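牛皮纸袋收纳的几个实用做法

厨房里攒下来的牛皮纸袋,多数人要么塞在冰箱旁边的缝里,要么直接拿去卖废纸。我家用纸袋装东西有几年了,根茎菜、抹布、待洗的小件布料都用它。下面按使用顺序写,哪一步用不上可以跳过。

一、挑袋子

先看底。底部是平的、折叠压实的那种才立得住,尖底的面包袋不行。再看纸的厚度,两只手捏住袋口轻轻扯,能听到纸响但不起毛边,就可以用。面包店和粮油店给的袋子一般够厚,Kereck 的买菜袋偏薄,要套两层。

带塑料覆膜的袋子不适合装土豆和洋葱,里面闷,容易出芽发霉。装抹布倒没关系。

提手如果是纸绳,建议剪掉。纸绳根部是胶粘的,装重了先从那里开裂,会把袋壁一起撕下来。

二、把袋子撑开

新拆的袋子四个角是瘪的,直接往里放东西容易歪。手握拳伸进去,把四个底角依次顶出来,再用手掌把底面压平。底上有折痕不要紧,放几天东西就平了。

底部内侧常有一片翘起来的纸,是折底时留下的。翘得不厉害可以不管,经常勾到布的话,抹一点白胶压住,上面放一本厚书,过一夜再用。

三、袋口怎么处理

袋口往外翻折两圈,每圈三指宽,袋子马上硬挺很多,也不容易塌。翻的时候从侧面的折线开始,不要从正中间开始,否则纸会在角上裂开。

已经撕得参差不齐的袋口,不用剪齐,翻折以后毛边藏在里面就看不见了。裂口太深、翻不进去的,在外侧贴一条纸胶带。我用的是 Ikmont 的纸胶带,撕下来不伤纸,普通透明胶带时间长了会发黄变脆。

四、什么东西适合放进去

适合的:干抹布、擦手巾、没洗的土豆、整颗洋葱、备用的瓶刷和小工具、等着补的围裙。

不适合的:带水的布、削过皮的蔬菜、玻璃瓶、带刃口的工具。湿抹布一定要先晾,纸吸了水以后底部先软,提起来就掉。

重量也要有数。我拿厨房秤试过,中号袋子单层装到2000克,底部开始往下坠,再多就要垫纸板。平时每袋只放500克上下的布和小件,最耐用。

五、软的和硬的一起放

布类和硬的小物件可以放在同一个袋子里,但要注意先后。布先放,摊在底面上,硬的东西后放,贴着袋壁竖起来。这样找的时候一眼能看到,也不会滚来滚去把纸角磨穿。

布不用叠得很整齐。叠成小方块反而占高度,压在下面的那块很久都轮不到用。随手一团放进去,用的时候抽最上面的就行。我试过叠和不叠两种办法,一个月下来,不叠的那袋每块布都用到了。

深色的小东西在袋子里最容易漏看,尤其是光线不好的橱柜下层。竖着放比平放好找,旁边搭一块浅色的布,颜色一衬就清楚了。
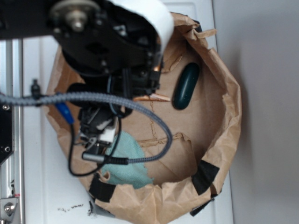

六、从袋子里取东西

袋子放在台面上取,比拎在手里取稳。手从正上方伸下去,不要斜着掏,斜着掏会把袋口一边压垮,来回几次纸就裂了。

布只捏住一个角往上提,别整把抓,不然底下的东西会跟着带出来。光滑的圆形小件捏中段,捏两头容易打滑。

袋子高、手够不到底的时候,把袋口再往下翻一圈。不要把袋子倒过来抖,抖几次底部的胶就松了。

七、放在哪里

离灶台至少一臂远,这一条不能省。水槽下面也不要放,那里潮气重。我家放在储物柜中层,两个袋子并排,一个放布,一个放土豆。柜子是 Vigfúsdóttir 的旧款,隔板间距正好比翻折后的袋口高一点,抽出来不会刮到。

纸袋外面用铅笔写上装的是什么。马克笔会透到里层,布放久了可能染上。

八、什么时候换

底部有水印、四角磨薄、闻着有霉味,三样占一样就换。装土豆的袋子每换一批土豆就换一次,装布的可以用到六月潮湿天气来之前。换下来没有油渍的,撕成条可以垫在厨余桶底,也可以铺在鞋柜里吸潮气。有油渍的不要混进废纸里。

九、读者补充

Ekrem Sönmez 来信说,他在袋底垫一块从 Pedine 包装盒上裁下来的纸板,四边各比袋底小一指,这样袋子能多用很长时间,纸板脏了单独抽出来换。我照着做了一个,确实比原来稳。裁纸板时四个角要剪圆,尖角会戳破袋子。

还有读者问能不能在袋壁上打孔透气。装土豆可以打,用打孔器在上半部分打两排,下半部分不要打,会掉土。装布的袋子不用打孔,敞着口就够了。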